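Setting up the drawer-and-stamp exercise in simulation before using the workshop robot

Plerimton Shared Workshop, members' guidance. Issued 2022-08-19.

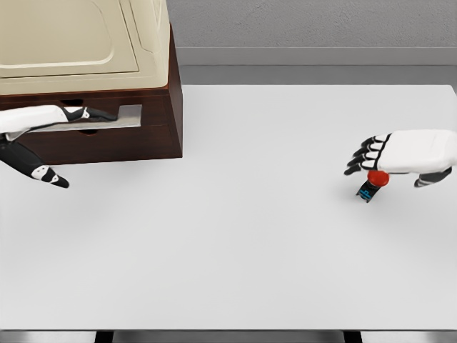 Members who wish to run a two-handed task on the workshop robot are required to build and test it in simulation first. The procedure set out on this page uses the drawer exercise, in which one hand opens a small cabinet and the other places an object inside. It was prepared by Dilruba Munasinghe and Farzad Ranjbar for the Tustex build group and applies to all members who have completed the bench induction. The model has few parts: a plain white table, a dark brown cabinet with a silver bar handle, and a small red-capped item held in the right hand while the fingers of the left lie over the handle. Members should aim to reproduce this arrangement before making any changes of their own.

What you will need

A computer with the workshop's simulation package installed
The Rukska scene folder, available from the members' drive
A measured drawing of the cabinet you intend to build
A tape measure and a notebook
The current joint limit sheet for both hands

Step 1. Measure the real bench

Measure the length, depth and height of the table at which the robot will work. Enter the figures in millimetres in the table section of the scene file. Do not scale the table by eye. Members working at home should measure their own bench and save the file under a new name, so that the shared copy remains unchanged.

Step 2. Place the cabinet

Position the cabinet towards the back of the table on the robot's left side. The handle must be within reach of the left hand without the elbow coming close to its limit. If the arm stops short, move the cabinet forward in small steps and run the reach check after each one. Fix the cabinet to the table in the scene settings. The real cabinet must be clamped in the same way, and a member of the bench team will inspect the clamp before power is applied.

Step 3. Set up the drawer

Open the drawer settings and enter the travel of the runners you have bought. Set the friction to the value given in the scene folder. Pull the drawer through its full travel with the mouse and check that it does not pass through the sides of the cabinet. A drawer that jumps or shakes usually has overlapping contact shapes. Reduce the width of the drawer box by 2 mm and try again.

Step 4. Set the left hand

Bring the fingers over the bar of the handle and leave the thumb clear. The exercise does not call for a full pinch. Close the fingers slowly until the contact display shows a steady reading, and save this as the first pose. Arash Esfahani has written a separate note on finger order, which should be read by any member who finds that the hand slides along the bar.

Step 5. Set the right hand

Curl the fingers loosely over the object and raise it clear of the table. Check from the side view that there is a gap under the object before saving the pose. Keep the space between the two hands free of other items during the first trials. Additional objects may be introduced once the basic movement has been approved.

Step 6. Run and record

Run the full movement 11 times without altering any setting. Write down each failure and the stage at which it took place. Where the object is dropped, record the grip reading as well. Log files should be saved in the Bahrami folder under your membership number.

Approval

Completed logs should be sent to Gholamreza Soltani, who will arrange a bench session. Members must not load a pose file onto the robot before written approval has been received. Files altered after approval must be submitted again.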